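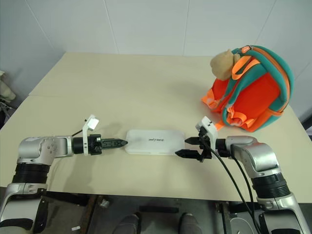

A white case on a light beige tabletop.

Case (container)

A case is a container made to hold one thing, or one set of things, and usually very little else. It differs from a box mainly in ambition. A box will take whatever is put in it, while a case has been told in advance what to expect. Spectacles, violins, drawing pens, and false teeth have all had cases made for them, and the owners of all four have spent a good part of their lives looking for the case.

Etymology

The English word comes through Old French from the Latin capsa, a chest or holder for scrolls, itself from a verb meaning "to take" or "to hold." It is a separate word from the case heard in court, which comes from the Latin for "a fall." Lawyers carry both kinds.

Construction

Early cases were built of wood and covered in leather, with a lining of cloth glued in by hand. The lining did most of the work and got none of the credit. Molded plastics made it cheap to shape a case closely to its contents, and also to make one that will not close if the contents are put in backward.

Lids are hinged, sliding, or fully separate. Separate lids are the simplest to make and the first to go missing. In his handbook Shut Tight, Reginald Esposito sorts closures into 34 types, 5 of which he admits are the same latch seen from different sides.

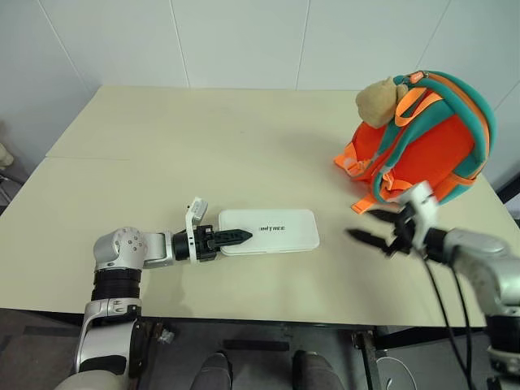
Collecting

Empty cases are collected in their own right, often by people who began by collecting what went inside them and ran short of money. The museum at Stondon keeps 1,734 cases, nearly all of them empty. Its catalog, prepared by Hạnh Lương, lists each one under the object it was meant for, and a long final chapter is headed "Unclear." Visitors are asked each August to suggest answers. Most suggest a flute.

The Postden pen case, with its narrow body and stiff brass catch, is the piece most sought after. Sotenach made a close copy with a catch that opens easily, and collectors consider it far inferior. A boxed run of 2,000 Ďurica thimble cases is sometimes mentioned in older price guides, always as having been seen by somebody else. 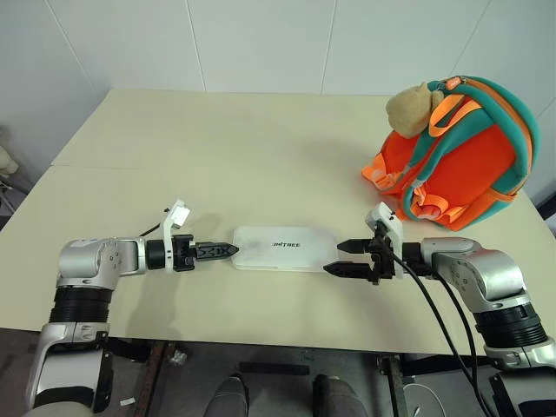
Translucent case with rounded corners and printed lettering.

See also

Box
Casket
Sheath
Lost property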